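Hinge and Bracket Repairs: Your Questions
Last updated: 2024-11-17
2 min read

Can I mail in a sticking cabinet hinge?
Of course! Pop it in a padded envelope with your name – we're always glad to get one.

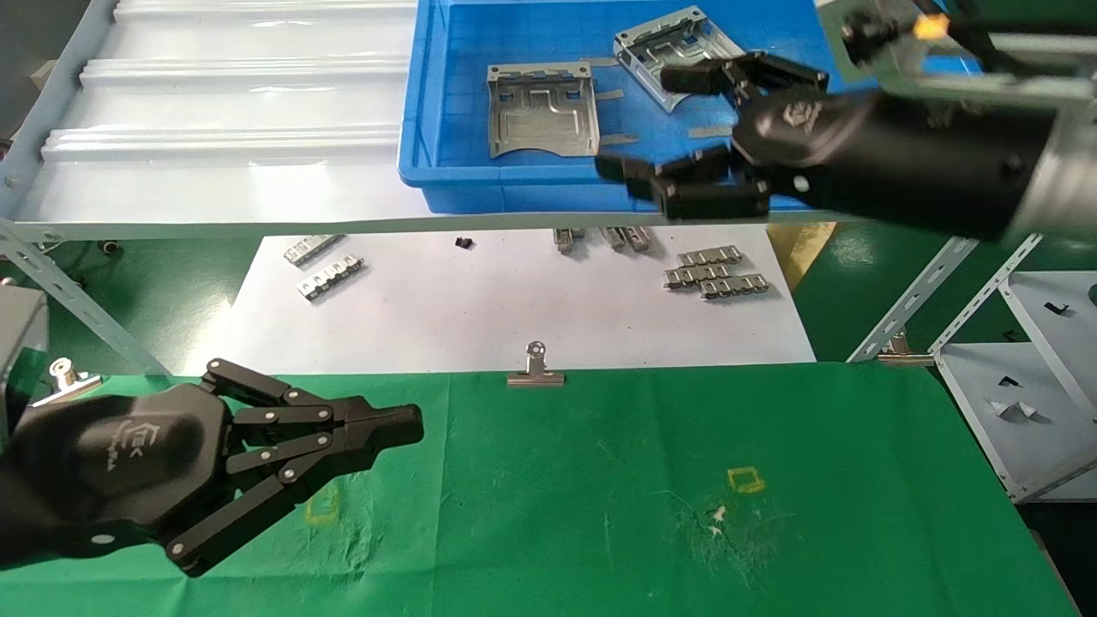 Grullumholm, July

How long will it take?
Usually 12 days, though things do slow down a little in summer, when it seems everybody in town is redoing a kitchen. Flora Laing will write to you if yours needs longer.

Do you sell spare brackets?
We do, and you're welcome to buy just one. Orders over 200 dollars ship free. 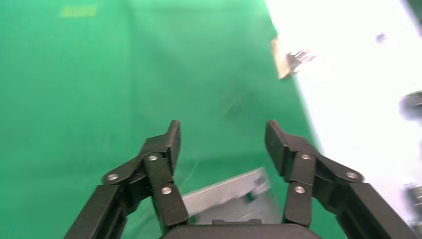
Green backdrop, with bright light to the right.

What if I've lost the screws?
Please don't worry, it happens to all of us. Tell Morven Buchanan which hinge you have and she'll add 4 to your package.

Contact us | © Mackay Hinge Repair | Back to top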